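Shop notebook, resin statue line
March 5, 2024
Subject: Murnito quarter-scale statue, coat shell, second mold

Status at start of day

First silicone mold for the coat shell is retired. It gave 27 usable pulls before the inside of the left cuff began to tear. Edition size is 100 plus artist proofs, so at that rate the job needs four molds for this part alone. Second mold was poured Friday in the Kramer tin-cure, same batch as the boot molds. Demolded this morning. Master came out clean except for a chip on the hem, lower rear, filled with putty and left to set.

Changes from mold one:
Vent added at the left cuff, angled toward the pour gate.
Parting line moved off the lapel and into the side seam.
Wall at the collar taken up by 2 mm.
Registration keys cut deeper on the mother mold. 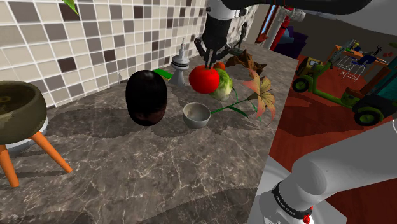 Casting

Three pulls in Vondeo white, mixed by weight, pressure pot at 40 psi. Pull 1 had a void at the cuff, pinhead size, fillable. Pulls 2 and 3 had none. I tilted the mold during the pour for the last two and will keep doing so. Demold at 15 minutes was too early on pull 1 and the coat tail sagged. Reheated it in hot water and clamped it over the body; it came back to shape but goes in the paint test bin. The other two were left for 30 and held.

Fit check against the torso casting: collar seats fully, side seam gap even along both sides. The peg at the small of the back is tight. Opening the hole by 0.2 mm on the master is easier than sanding every pull. To do before mold three.
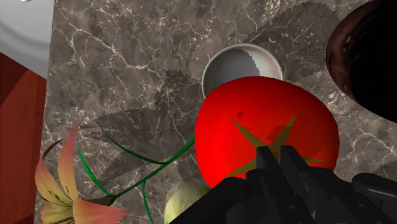 Paint masters

Zollham returned the second paint sample. Notes on it:

1. Coat red is too orange under the case lights. Ask for one step cooler, same satin finish.
2. Wash in the folds is good. Leave it.
3. Eyes are level now. Left pupil is slightly large.
4. Boots have overspray at the sole line. Needs a proper mask.
5. Gloss on the belt buckle only, none on the strap.

Sample weight is 2,882 g with base. The carton foam was cut for the lighter prototype, so the base cavity has to be rechecked before the drop test. 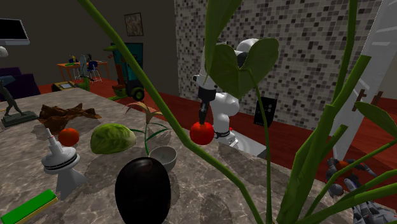

2 min read

Open items

Drop test carton: waiting on foam. Do not use the old insert, the cape corner touches the wall.

Base plate: the number recess is too shallow for the metal tag. Deepen to 1.5 mm.

Release agent: the spray can on the casting bench is nearly out. Paste wax left a texture on the last boot, keep it off anything with a smooth finish.

Shipping is still listed for August. With two molds running in parallel the coat is no longer the slow part; the hair is. Hair mold has three thin strands that break on most pulls. Options are a softer silicone or casting the strands separately and pinning them. Trying the softer silicone first, small test block, tomorrow morning.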